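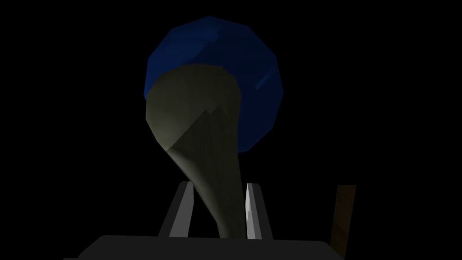 January, morning, before the phone starts

Continuing with the day rate. Last entry I stopped at the Jutwood alterations, where the invoice looked good and the hours did not. I have now gone through the job book again and wrote down everything we did for them, also the parts we did not charge. Fitting at their place, 3 hours. Driving there and back, 2 hours. The driving was never on any invoice. I think we were ashamed to ask.

The old rate was made when we rented only the front room. Since then the rent is higher, the steam press has a service contract, and we still write the same number by habit. For this month I try 48 dollars per hour for all hand work, and the same for travel. Machine hemming stays by the piece.

Bolley answered already to the new rate. They accept for fittings but want the travel "included." I wrote back that it can be included if the total stays the same. No reply at the time of writing.
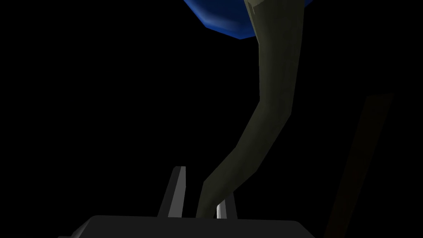 The rate card must be printed again, and I want it to be easier to read than the old one, where everything was gray and the customer had to search for the price. One side only, large numbers, the conditions at the bottom in normal letters. For the colors I would take the blue of the rounded shape and the dark olive green of the stalk under it. The blue is strong where the light comes and goes to navy along the lower rim, so I suggest the navy for the numbers and the bright one for our name. Olive for the lines between the rows. Please test on the cream paper before ordering, green can look brown there.

Saarela asked for a discount because they send us work every season. I understand the wish. But when I look at the book, their jobs come late and need to be ready early, so they cost us evenings. My proposal is a lower price if the garments arrive 2 weeks before the date, and the full rate otherwise — the same text for everyone, so we don't have to discuss it each time.

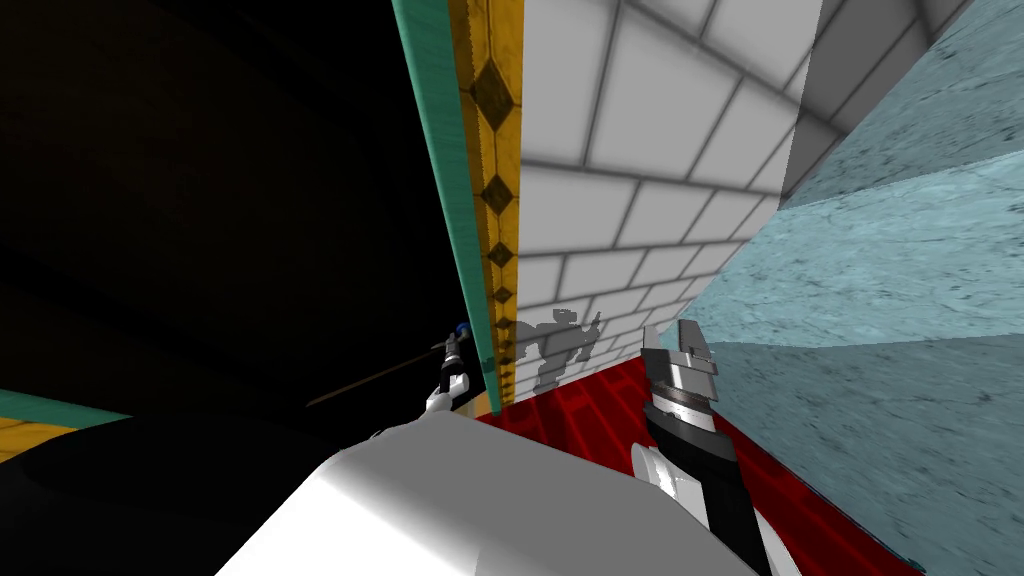

This would also solve the case of Likitz, who is always early and never asked for anything. It is not correct that the quiet customer pays the most.

Still open:
Minimum charge for small repairs. A button costs more to write down than to sew.
Who tells Jutwood about the travel, and if by letter or by phone. I prefer letter.
Deposit for wedding clothes, yes or no.

Afternoon: Bolley called and takes the full rate until spring. Wrote it in the job book, inside of the cover.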